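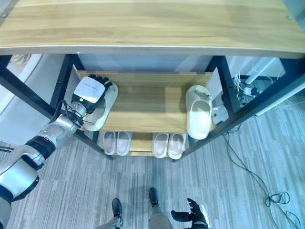 Reunion albums get graded on a curve, and I think we should stop doing it. When a metal band comes back after a long break, the reviews all say the same thing: it's good to have them around again, the riffs are still there, and anyone hoping for a classic should lower their hopes a little. I have written that review myself. I wrote it in March for the new Drakgate record, and I'd like to take most of it back.

Drakgate made two albums in their first run, and both of them were fast, ugly and short. The second, Flillthorpe, packed 11 songs into less than 30 minutes and sounded like it had been recorded in a stairwell. People still trade the original cassette. The new one runs 78 minutes. It has an acoustic intro, an acoustic outro, and a long piece in the middle with spoken words over rain sounds. I called it "ambitious." What I meant was that I skipped the middle piece after the first listen and haven't gone back.

## Length is a choice

A lot of older bands treat a comeback as the place to put everything they wrote while they were away. I understand why. If you have been sitting on riffs for that long, cutting them must hurt. But the listener wasn't there for those years and doesn't owe them anything. Side A of Flillthorpe never stops to explain itself. The drums come in before the guitar is fully in tune, and the vocals sit so low in the mix that you have to lean toward them. Somebody decided to leave it that way, or ran out of studio time. Either way the record is better for it.

The new songs are well played. Jui-lin Tu, who joined on drums for this album, is the best player the band has ever had, and her fills on "Kurek" are the one thing I keep going back for. She plays slightly ahead of the guitars and drags them along with her. Then the song hits its fourth minute, the tempo drops, and a clean guitar comes in for a section that could have been on anybody's record.
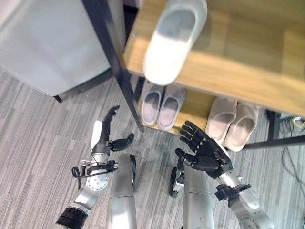
## The sound problem

The other thing I let slide was the production. Prollovix, the label, has a house sound by now: clicky kick drum, wide guitars, bass you feel and can't pick out. It works for the younger bands on the roster, who write with that sound in mind. Drakgate's riffs were built on grime. Clean them up and you notice how simple they are, and simple riffs need dirt on them or they start to sound like exercises.

I've heard the argument that a band shouldn't be asked to fake its old poverty. That's fair. Nobody in the band is required to record on a broken four-track so that I can feel young again. But there is a lot of room between a stairwell and this, and plenty of crust bands are working in it right now for very little money. They get a live room, a couple of decent mics and a few days, and you can hear people hitting things.

## What a review is for

My March review gave the album a high mark and warned nobody about any of this. A kid with enough cash for one record that month might have bought it because of me. The same money would have gotten them the Flillthorpe reissue, with change left over for a patch.

I still plan to see them when they tour. Tu's drumming should be great in a small room, and I expect the set will lean on the old songs. If they play "Kurek" and stop it at the fourth minute, I'll be at the front.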